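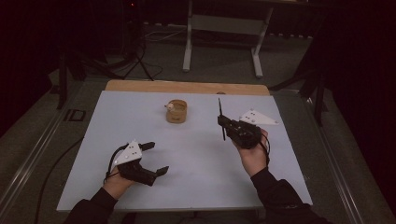
*A small tub on a gray-white board, with a gripper in each hand.*

## Dudás takes on the Prurnus banquet hall

2024-03-26

Dudás, the catering house best known for its wedding work in Adness, has signed on to run food service at the Prurnus banquet hall in Trikia. The contract covers three years of seated dinners, receptions and conference lunches. Service starts in May, after the kitchen has been refitted.

The hall has been without an in-house caterer for most of the past year. Event hosts had to bring in their own, and many did not like the arrangement. The loading door is narrow, the service elevator is slow, and outside crews were charged by the hour for use of the cold room. Those charges end when Dudás moves in.

Last season the company served 2,418 covers in Adness, nearly all of them at weddings. Trikia will be a different kind of trade. Most bookings at Prurnus are weekday business lunches, where guests expect to be seated, fed and back in their meeting within the hour. Dudás plans a short lunch menu for these: one soup, two mains and a cold dessert that can be plated the night before. Dinner menus will be longer and priced per head.

The minimum party for a seated dinner will be 30 guests. Smaller groups can still book the side room, but they will be offered a buffet - the old kitchen passage makes plated service to that room too slow. Hosts who want to bring their own wine may do so for a corkage fee, which had not been set when we went to press.

Anyone with a date already on the hall's books should note the following:

- Bookings made under the old terms stand, and the outside caterer may still be used.
- Hosts who want to switch to Dudás need to give 30 days' notice.
- Final guest counts are due a week ahead. Late additions will be served the vegetarian main.
- Linen and glassware are now included in the room price. Chairs for outdoor use are still extra.

Tastings will be held at the Adness kitchen until the new one passes inspection. Each booking gets one free tasting for up to four people, and a second can be arranged at cost. The menus are being printed now and will be at the hall's front office, along with the new price sheet. Requests for kosher or halal service should go in with the first inquiry, as both are handled through a separate supplier.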